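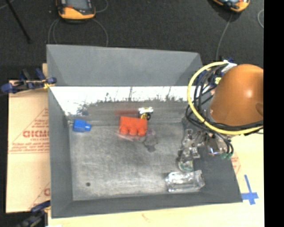 Rizal Setiawan wrote that his grasp planner ran fine on a white table and then fell apart the day he moved it into a metal bin, and he asked which part of the code he should be looking at. In most cases the answer is the part before the planner. A metal bin gives the depth data holes and false points, and the planner does what it can with them.

This page goes through the changes in order. It assumes you have a fixed camera, a calibrated arm and a working pick loop in Iment. If your loop runs in Turunen the node names differ, but the parameters are the same.

What goes wrong in a metal bin

Scratched metal scatters light in patches. Where the light is strong, the color image saturates and the depth is missing. Where the metal is dull, it can still carry a reflection. A red block standing near the far wall can put a blurry red band on that wall, and a segmenter that leans on color will sometimes return the band as a second object. The planner then sends the gripper at the wall.

Clear items are the other trouble. A crumpled transparent wrapper lets the floor show through, so its edge is hard to find. A clear plastic container shows up as a set of highlights with gaps between them.

Step 1. Save a background model

Empty the bin. Record depth with the lights set the way you will run them. Use the median over the recording, and leave pixels with no reading marked as unknown. Do not fill them in.

bin_model record --empty --stat median --holes keep

Repeat this if the bin moves. Clamp the bin down and put tape marks at the corners so that you can tell when it has. A small shift is enough to turn a sloping wall into a long thin "object."

Step 2. Fit the walls as planes

Fit five planes, one for the floor and one for each wall. Sloping walls need their own planes, and a plain box model will be wrong near the top or the bottom. Check the fit by drawing the planes over the color image. If a line is off by more than 8 mm at any corner, go back to calibration before you do anything else.

Step 3. Drop reflections

Each mask from the segmenter should be tested against the planes. If the points in a mask lie on a wall plane, or behind it, the mask is a reflection or a mark on the metal, and it can be dropped.

reflect_filter:
 plane_tolerance_mm: 7
 drop_behind_plane: true
 min_valid_depth: 0.3

The last line matters for clear items. A mask with very few valid depth points is not dropped by this filter. It goes on to step 4.

Step 4. Send clear items down a separate path

Masks with little valid depth get the label "unsure." For these, do not use the measured height. Take the outline from the color image and set the floor plane as the lowest possible height. Then lower the gripper slowly with the contact limit on and stop at first touch.

Goltgate has a depth completion node that guesses the missing surface. I tried it and went back to the slow approach. The guesses were good on upright containers and poor on film and wrappers.

Step 5. Handle touching and overlapping items

When two masks touch, the planner should know which one is on top. Compare depth along the shared border. If one side is "unsure," pick the other side first and take a new image. A solid block resting on or against a clear wrapper should be picked before the wrapper. After every pick the old masks are thrown away.

Step 6. Check the arm against the bin

The collision model for the arm usually covers the links and the gripper. It often leaves out the cables. A cable loop can hang well outside the link it is attached to and catch on the rim of the bin. Add a capsule for each loop, sized for the cable at its widest swing. In Lendow this goes in the tool description file, under attached bodies.

Keep the fingertip margin small near the floor and larger near the walls:

margins:
 floor_mm: 5
 wall_mm: 7

With one margin for both, items in the corners never get a valid grasp. The planner will report "no candidates" and look as if it has failed on perception.

Step 7. Run it with logging on

Turn on mask logging and leave the planner in dry run. Put in a few solid items and a few clear ones, with at least one in a corner. Look at what was dropped in step 3 before you look at the grasps. If real objects are in the dropped list, lower plane_tolerance_mm one step at a time. If reflections are still getting through, check the lights and record the background again.

When the dropped list is clean, take the planner out of dry run at low speed.

Known problem: flat items lying on the floor can be thinner than the tolerance. The filter only tests walls by default, so leave test_floor set to false unless you have no flat items at all.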